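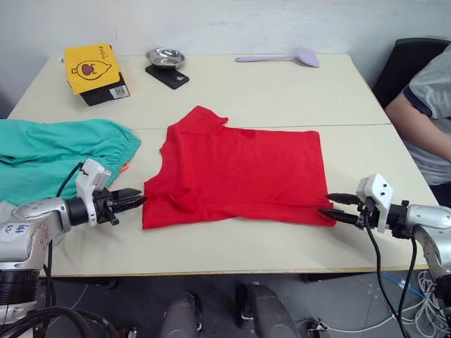 Folding Line Working Group – Minutes

Last updated: Thu 18 January

Present: Tamás Takács (chair), Béla Pap (minutes), two from packing, three from returns, one from Brokex by phone.
Apologies: night shift lead.

1. Previous minutes
Agreed with one change. The Stidavden order is 2000 shirts, and the earlier minutes left off a zero.

2. Where the folding cell stands
Tamás reported that the two-arm cell is still on T-shirts only. Plain shirts go best. Shirts with a stiff print across the chest are slower, and the arms sometimes let go of one edge while the other is being turned. Brokex has been sent the list of failed folds and will answer by the end of the month.
Returns asked if hoodies are planned. Tamás said no, and that Pristiswood has been told the same.

3. Work at the tables
The person seated at the cell lays out each batch, clears bad folds and logs them. Packing said this is harder on the back than folding by hand, as you sit still and then lean in. One operator had asked to stand and was told the chair was part of the setup. Tamás said that was wrong and anyone may stand.
Agreed: two hours at the cell at most, then a change of task.
The returns team wants the log cut down. It has 15 fields and most are left blank. Béla will bring a shorter one.

4. Jobs and pay
Packing asked straight out whether hand folding ends in May. Tamás said no date has been set. Hand folding stays for anything that isn't a T-shirt, and for rush orders of under 200 pieces. He could not promise the same number of people on it after the summer.
Staff trained on the cell are still paid the folding rate. The group's view is that this should change – the work is closer to machine setting. Tamás will take it to Kocsis, who handle the pay grades, and report back in writing.
It was asked that the minutes show packing was not content with the answer on numbers.

5. Cables and floor
Cables by the tables need to be tied up or covered. Raised last time, still open. Béla to chase maintenance.
Stopping the arms: everyone on the rota must be shown the stop button before their first turn. Two people had not been.

6. Any other business
Returns would like the radio back. Agreed.
Lockers held over to the next meeting.

Next meeting: same room, after the early shift.

2 comments
Shared 15 times

Recent items
Rota changes for packing
Returns team: new label printer
Folding Line Working Group – previous minutes
Canteen hours in May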